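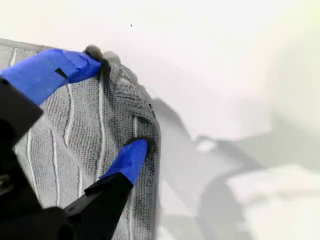 Serviette grise, rayures claires en relief

Plier une serviette éponge à relief en bande étroite sans bourrelet au bout ?

Posté par Érica Fontes, 9 août 2023, rubrique Linge et rangement

Bonjour à tous,
J'ai racheté du linge de toilette au printemps, en mars pour être précise, à une époque où je croyais encore que le plus difficile serait de choisir la couleur. J'ai pris du gris. Le modèle qui me résiste a des vagues en relief sur toute la longueur, c'est très joli sur un séchoir et parfaitement odieux dès qu'il faut le plier.
Mon placard de salle de bains a des étagères profondes de 40 cm et larges comme une boîte à chaussures, donc il me faut des bandes longues et étroites, rangées côte à côte. Avec mes anciennes serviettes, usées jusqu'à la trame, aucun problème. Avec celles-ci, les couches glissent, le coin du dessus rebique et se roule sur lui-même, et quand je le pince pour le remettre en place, les boucles remontent en touffe.
J'arrive quand même à quelque chose sur les petits formats gris, en appuyant doucement sur le bout du haut, bien à plat sur une table.
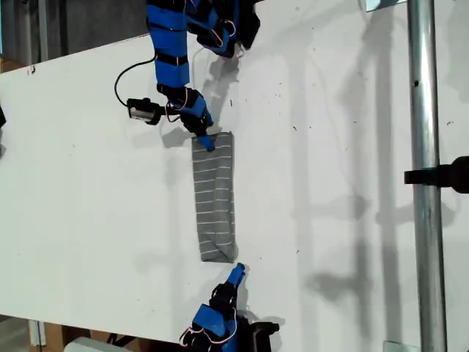 Le bas, par contre, finit toujours par se replier dessous, et une fois sur l'étagère l'ensemble s'ouvre comme un livre qu'on n'aurait pas envie de lire. Sur les draps de bain, qui font 70 cm de large, je ne vous raconte même pas.
Est-ce que c'est l'ordre des plis ? Le séchage ? J'ai essayé le repassage, oui, et je n'en suis pas fière : les vagues ont perdu la moitié de leur gonflant et la serviette rebiquait toujours.

Toshiko Sugawara
C'est l'ordre des plis. Vous commencez sûrement par plier en deux dans la longueur puis encore en deux, ce qui fait quatre épaisseurs avec tous les bords libres du même côté, et forcément ça bâille. Pliez en trois : un côté vers le milieu, lissez du plat de la main en suivant le sens du relief (jamais en travers, c'est là qu'on pousse l'éponge en paquet), puis l'autre côté par-dessus. Les petites, vous pouvez les laisser comme ça. Pour les draps de bain, rabattez ensuite une extrémité jusqu'au milieu, l'autre aussi, et fermez.
Pour le bout qui se replie dessous, soulevez-le franchement et reposez-le au lieu de tirer. Quand on tire, la couche du dessus avance et celle du dessous reste où elle est. Et secouez bien chaque serviette avant de l'étendre, deux ou trois grands coups, les voisins s'habituent.
Je range le pli vers l'avant et les bords au fond. Ce qui se passe au fond du placard ne regarde personne.

Nektarios Sfakianakis
Moi je roule tout. Réglé.

Teodor Filip
Rouler sur des étagères étroites, il faut aimer ramasser.
Je plussoie le pliage en trois, avec une réserve : si l'éponge est épaisse, décalez le premier rabat d'un doigt avant le bord du pli, sinon le second ne couvre jamais tout à fait et on retrouve le bourrelet de départ, simplement déplacé. Et arrêtez l'adoucissant, ça rend les couches glissantes. J'ai mis longtemps à l'admettre, il m'en restait un bidon entier.

Érica Fontes
Merci ! Le pliage en trois avec le décalage d'un doigt, c'est adopté pour les petites, elles tiennent depuis ce matin. Les draps de bain attendront que j'aie retrouvé ma bonne humeur. Nektarios, j'ai roulé une serviette par politesse, elle est derrière la machine à laver.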